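April, bin picking notes, continued

Back at the bin this morning, coffee in hand, by 8:40. We went in with 449 good episodes from the last stretch and I wanted to get a decent chunk past that before lunch. Florian Delorme drove first while I reset, then we swapped (he is much smoother on the approach, I am faster at resets, so we keep fighting over who gets which job!).

Today's set is the putty knife, the striped cloth, the little white sponge or eraser and the crumpled white thing. The knife is the one I care about. Flat blade on a flat floor is miserable to get under, so we go for the handle every time, and I've asked Florian to approach it from both sides so the model doesn't learn just one angle.
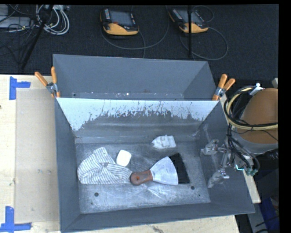
Cloth picks are fine as long as you commit. If you hover and fuss, the episode runs long and Sistus trims it in a weird spot, and then I have to go fix the labels by hand. I did 2 of those before I got annoyed and just redid the picks.

Got 219 new episodes in by the time we stopped. I tossed the ones where I bumped the bin wall and kept the ones where a grasp slipped and we recovered, those are gold for the Braltness run. Clamps still tight when I checked.

Next: shuffle the objects more between resets, I'm lazy and keep dropping the cloth on the left. Also need to ask about the Tymoshchuk export, it choked on episode 2871 of the old set again and I'd like to know why before we merge anything.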